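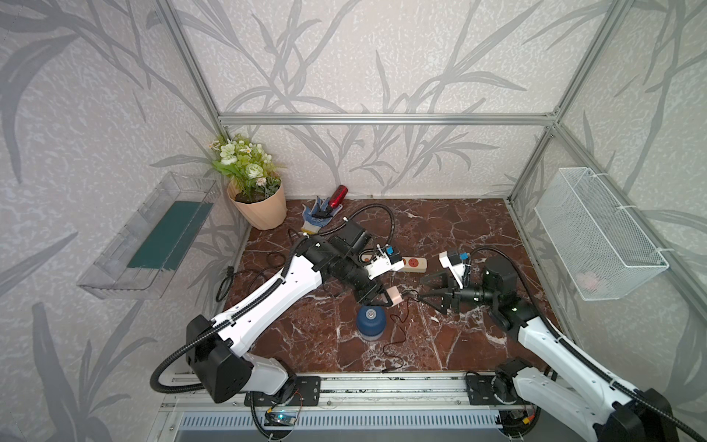
*The two-armed booth at the Umbridge open day, with the pink block between the grippers. I love that marble.*

# Saturday at Umbridge: robots, roses and a very long line for dumplings

I've been meaning to go to one of these open days for ages, and this October I finally got my act together and drove over. Umbridge is a shared workshop building on the far side of the rail yard, and twice a year the tenants open their doors and let the rest of us wander in and ask silly questions. I asked plenty. My niece Rakiya Lawal came along as navigator and got us lost twice (she'll say once).

We showed up a little after ten and the parking lot was already full, so we left the car by the tile warehouse and walked. They gave us a sticker and a paper map at the door, and then we were on our own. The place is a warren! We went past a guy fixing accordions and a room that smelled strongly of wood glue before we found the stairs up to the robots.

## The booth with the leafy walls

The booth at the top of this page was my favorite stop of the whole day, so it gets the most words. The people running it are a small outfit called Plekus, and they work on getting pairs of arms to handle ordinary small stuff, the kind of things you'd find on a kitchen counter or at the bottom of a tool bag.

I expected something that looked like a car factory. Then you get to it and there's gray leaf wallpaper on three sides, and a plant with roses in a peach pot sitting in the back corner! Rakiya wants the pot. I want the tabletop, that glossy red-brown with the white veins running all through it, though I have no idea where I'd put it.

Fengying Meng was doing the talking when we got there, and she was so patient. Somebody's kid asked her if the arms ever get mad at each other and she gave it a proper answer, all about how each arm has to be told where the other one is going to be, and how a lot of her week goes into exactly that. She said the pink block is harder than people think. It's small, the jaws have to come in at a decent angle, and if you're off by a little you just shove it across the table.

They swap what's on the table a lot, according to her. A work glove is a pain for a gripper, being floppy, and a round canister has its own problems, and loops of cable are their own special misery. I know the feeling, I have a drawer at home.

I asked about the wallpaper (of course I did). Fengying told me they change it out every so often, along with the table surface, so the system doesn't get too used to one look. They have 6 patterns at the moment. The leaves have stayed up longest and I got the feeling she's fond of them.

## What I learned by standing there too long

- The cable running along each arm goes through that bumpy black tubing, and Fengying says keeping it from snagging was one of their bigger headaches early on.
- Two arms on one rail is a choice. They tried them facing each other first and hated it.
- A good try at a task takes less time than the talk about why the last try went wrong.
- Saying "come on, buddy" to a gripper doesn't help, but everybody in the crowd did it anyway.

Shengli Wei, who built most of the booth, came by with a coffee and we got onto the subject of table height for way too long. He's tall, so the first version was comfortable for him and no one else. Now it's lower and he complains about his back. I liked him a lot.

## Around the rest of the building

Down the hall the Weta folks had a sorting belt going, quick and noisy, with a big red bell the kids were allowed to ring. It had a crowd of maybe 200 over the day, going by the clicker the woman at the door was holding when we left. Good fun, but I couldn't hear a word anyone said, so I can't tell you much about how it works.

Luo is the little repair shop on the ground floor, and they were showing people how to replace a worn belt on a 3D printer. Rakiya stayed for the whole thing and took notes on her arm in ballpoint. I went and got in line for dumplings. There were 21 people ahead of me and I'd wait behind twice as many, the chive ones are that good.

Rochelle Katene gave a talk at 2 in the big room about training people to work next to machines, and I only caught the second half because of the dumplings. She had a nice bit about how new staff always stand too far back for the first week and then way too close after that. I wish I'd heard the start. If anyone took notes, please send them my way!

## If you want to go

The next open day is in spring. Come early, park by the tile warehouse, and go upstairs before you do anything else, while there's still room to get up near the booths. Wear shoes you can stand in. It's free, though there's a jar by the door for the coffee fund.

Thank you to Haiyan Zhong for waving us in without the printed ticket I'd left on the fridge. Rakiya's still talking about the peach pot, so if anybody knows where those come from, her birthday is coming up.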